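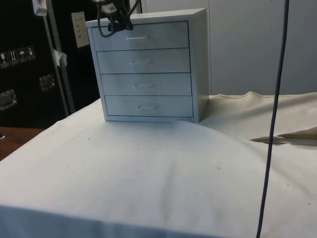 Should a town library keep its paper records after they have been scanned?

A town should keep them, at least those that residents made or signed themselves. A scan is a useful copy and should be treated as one.

Opinion > Local History > Records

Reading time: 3 minutes

The Beltport town library holds papers that go back to 1830. They include tax rolls, school registers, burial permits and the minutes of a fire company that no longer exists. Under the current plan, the older papers will be scanned and the originals sent to outside storage, where they may be destroyed after a fixed period. This publication believes that the plan should be changed before it is adopted.

The case for scanning is strong. A reader in another state can consult a page without travel, and fragile bindings are handled less often. The library has already placed 503 items online, and the school registers in particular have found readers who would never have come to the reading room.

The case for disposal is weaker. It rests mostly on floor space, and the space in question is small. Many of the town's records are index cards and single sheets that fit in ordinary drawers.
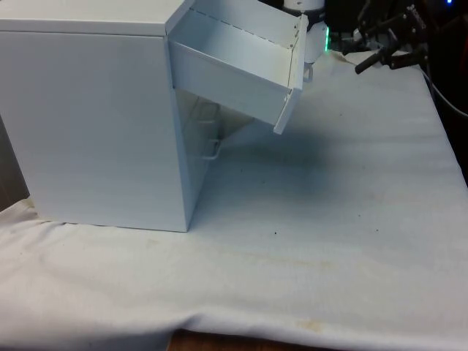 Cabinet with its upper drawer open.

A scan records what the operator thought worth recording. The backs of cards are often skipped. Pencil notes fade to nothing at standard settings, and a slip pinned to a page may be left out or scanned apart from it. In the burial permits, the notes on the back are often the only place where a family's earlier surname appears. Once the card is gone, there is no way to check.

There is also the matter of cost over time. Digital files must be moved to new formats, and a license with a storage provider must be renewed. The Gajewski papers, given to the library by a farming family, were scanned under an earlier contract in a format that the present catalog cannot open. The originals had been kept, and the work could be done again.
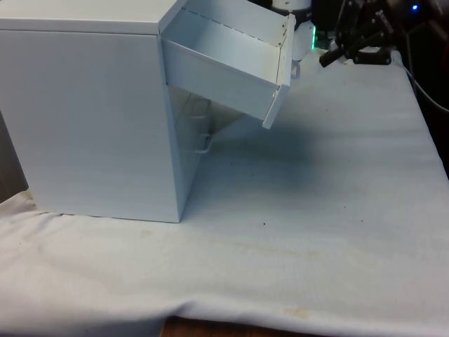
FILED UNDER: PUBLIC RECORDS

Three changes would improve the plan. First, no original should be destroyed without a public notice of 100 days. Second, the backs of all cards should be scanned – blank or not. Third, a sample of 400 items should be compared with the originals each year, and the results published in the March report.

None of this requires a new building. It requires staff hours, and the town should pay for them in the regular budget.

We use cookies to improve your visit. By continuing to browse, you accept our cookie policy.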